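I nearly didn't go to the Worgate open day, if I'm truthful, as it was raining sideways and my hip had been grumbling since breakfast. But Thérèse Zacharias had already put my name down for the Thursday afternoon tour and she isn't a woman you cancel on!

Worgate is the new herbal and acupuncture clinic up behind the old bus depot, with the dispensary on the ground floor and the treatment rooms above (there is a lift, I asked). They took us round in a group of 20, which was a squash in the corridors but quite jolly. Our guide was Senga Moncrieff, who runs the dispensary and has one of those voices that carries without shouting.

We began downstairs with the herb drawers. They stock 200 different herbs, all weighed out by hand on a little brass scale, and the smell is wonderful, somewhere between a church and a curry. Senga let us sniff liquorice root, dried tangerine peel and something dark and twiggy that I've already forgotten the name of. She was firm that they want a list of any tablets you take before they'll make up so much as a tea, and that they'll write to your GP if you agree to it. I was glad to hear it.

Upstairs we saw two of the treatment rooms, the Nerkero and the Goicoechea (named after the couple who left money for the building, I think, though I may have that the wrong way about). Heated couches, paper sheets, a proper sharps bin. A brave man from our group had a needle put in his hand and said he felt a dull sort of ache and then nothing much. The cupping was done on a student's back, and the marks came up like beetroot slices. I passed on that one.

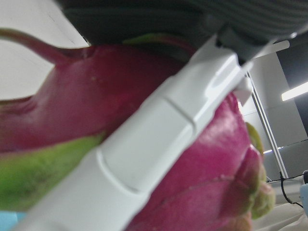 The food talk was the last stop and my favourite, and I'd have happily sat through it twice. It was mostly about eating with the seasons, and which foods are thought of as cooling or warming in Chinese medicine, with plenty of questions about hot flushes (mine included). Dragon fruit goes down as a cooling one. I've walked past them in the supermarket for years, put off by that bright pink skin and the big leafy scales going green at the tips, but I've promised myself I'll buy one at the weekend and have it with yoghurt.

Then tea in the Pireo room, chrysanthemum or builder's, and a very good ginger biscuit. A first appointment is £50 and lasts well over an hour, follow-ups are less, and the student clinic is cheaper again if you don't mind somebody looking over the student's shoulder. Thérèse booked herself in for her knees on the spot. I took the leaflet home and I'm still thinking about it. They're doing another open afternoon in June, and you need to ring the front desk for a place.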